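Testing the Kistora Path-Following Kit
Project report, Mobile Robotics elective
Éabha Mac Suibhne and Myung-ja Yeon

Why we picked it

We wanted a project that got us out of the lab, and the Kistora kit looked like the quickest way to do it. It is an add-on for small outdoor robots: a camera, a processing box that fits in two hands, and software that is supposed to find the edges of a path and keep the robot between them with no map and no GPS. Our department has a loan agreement with Selis, the company that makes it, so we got a full kit for one term and we were allowed to be as picky as we liked in writing it up. We have been picky! But we also had a really great time with it, and that probably shows.

Setting it up

The box says setup takes an afternoon. It took us two, and one of those went on a power cable that was too short to reach our battery tray. (Myung-ja made a longer one.) After that the software part was fun. You drive the robot by hand along a path you like, the kit records what it sees, and then it builds its own idea of what "path" looks like and what "not path" looks like. The manual suggests 8 minutes of driving. We tried it with less and the robot treated every patch of shade as a wall, so we went back and did it properly.

The menus could be clearer. "Edge trust" and "edge weight" are two different settings on two different pages, and we mixed them up for most of September.

The outdoor runs

Our main test route was the paved path along the tree line at Bridetti, which we measured at 200 meters from our start mark to our finish mark. We chose it for the two very different sides. On the left there is a narrow verge and then thick trees and shrubs, and on the right there is mostly open grass. The asphalt has soft edges with no painted lines, so the kit had to work from color and texture alone.
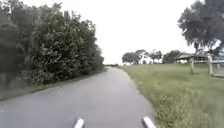
Myung-ja Yeon disagreed with me about how hard a test this was: I think we went easy on it. A gray path with green on both sides is close to the best case, and I'd want to see it on packed dirt or with leaves all over the ground before I told another team to get one.

That is fair, and we have put it under further work. Still, the numbers made us very happy. We did 32 full runs, and in 115 minutes of total driving the robot never put a wheel on the grass. It did slow down a lot in places, mostly where long grass leaned over the pavement, and it hugged the left side more than we expected. We think the dark foliage gave it a stronger edge to hold on to than the field did, but we did not get to test that separately, so please treat it as a guess.

The gentle right-hand bend caused no trouble at all. We had both bet that it would.

What we would change

The emergency stop is a button in the phone app, and it takes two taps. We want one tap, or better, a real button. We ended up wiring our own from the parts bin in the Ó Dubhghaill workshop, and we would tell any other group to do the same before the first outdoor run.

Log files are huge and only open in the Kistora viewer. We wrote a short script to pull out speed and steering as plain text, and it is in the appendix along with the wiring sketch.

Further work

Packed dirt, fallen leaves, and low evening sun, in that order. Éabha also wants to run the route in the opposite direction using the same training drive, to see if the robot still prefers the tree side when it is on the right.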